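Bins and Benches, Part 5: The Flared Bin
By Graça Paiva — January
3 comments

Part 5 of the gallery covers the large flared bin, the biggest container in the Betevcombe bench inventory. The earlier parts dealt with shelf trays and stacking boxes. The current register lists 1,482 containers of all sizes, and the flared type makes up a small share of them. It gets more questions than the others, mostly on surface wear and on whether a marked bin should stay in use.

The type is meant for mixed loose goods that are taken out one at a time from above. The wide mouth leaves clearance for reaching in at an angle, and the sloping inner surfaces send round items back toward the floor. It does not nest well and it takes up most of a small table. Niilo Laaksonen measured the footprint for the new bench plan and recommends one bin per table, set parallel to the long edge, with the label card kept on the table and not on the bin wall. Cards taped to the wall came off within a week at Oltach and left adhesive that collected dust.

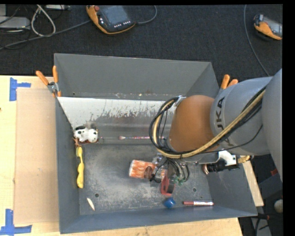
Wear in a flared bin is graded by zone: walls, slopes, floor. Walls normally show the least. Slopes lose their finish along the bottom first, where goods slide down and stop. The whitish panel in this bin is typical, scraped and mottled at its lower edge with dark gray coming through the pale coating. The floor has broad pale scuffs and scratches, and there are worn spots on the narrow ledge below the back wall. All of these are surface marks and are entered as grade 3 on the Nelar sheet. A crack or a raised edge that can be felt with a fingertip is grade 5, and the bin is withdrawn. The small round holes in the floor are not recorded as damage.

Cylindrical goods such as the orange and white can are stored on their sides in this type. Standing them up wastes the depth, and they fall over as soon as a neighbor is moved. Flat packs go in the shallow trays described in Part 3.

Cleaning is done on Saturday. Lift out all contents, vacuum the floor and the ledge, and wipe the slopes from top to bottom with a damp cloth. Do not use scouring pads on the slopes. Belmiro Magalhães tested two kinds at Gouveia and both dulled the finish in the first pass. Scuffs on the floor can be left alone.

Corrections to the earlier parts: the tray depth given in Part 3 was the outside figure, and the inside figure has now been added to the register. Desta Ejigu also pointed out that two of the Oltach shelf labels were listed in the wrong order — the register has been changed to match the shelves.

Part 6 will cover lids.

Shared 5 times
Contact: Sérgio Carvalho, Betevcombe stores desk
© Betevcombe. All rights reserved.
Back to top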